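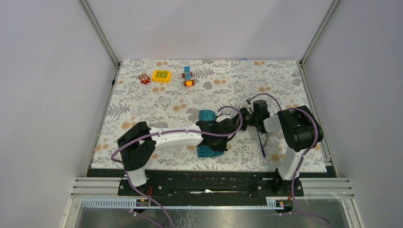 Tatside Chapel, Children's and Family Ministry

Speaker notes, parent evening: "Do memory verse prizes work?"

Start without the slides. Ask who here won something for reciting a verse as a child. Then ask who can still say the verse. Wait. Let it be awkward.

My position: I doubt the prizes do much. I've run the chart for 5 years and I'm not proud of it.

Numbers. We gave out 3,609 stickers last year. Kuldeep Goel tested 17 of the older kids in April, no warning, on verses they'd already been credited for. Most got the first few words and stalled. Small group, one morning, so don't oversell it.

Areeba Mirani will object that her class loves the chart. Fair. Loving the chart and knowing Psalm 23 are two separate things, and I'd like to hear how she tells them apart. Give her the mic.

Don't promise the sung verses are better. The publisher's leaflet says so, but the publisher sells the songs.

What I'd try: one psalm for a whole term, said together at supper, no points. Parents say it too. If it flops, we go back to stickers and I'll say so from up here.

Questions until 8:15. Close with Psalm 121, everyone, from memory if they can. Have the printed copies ready by the door.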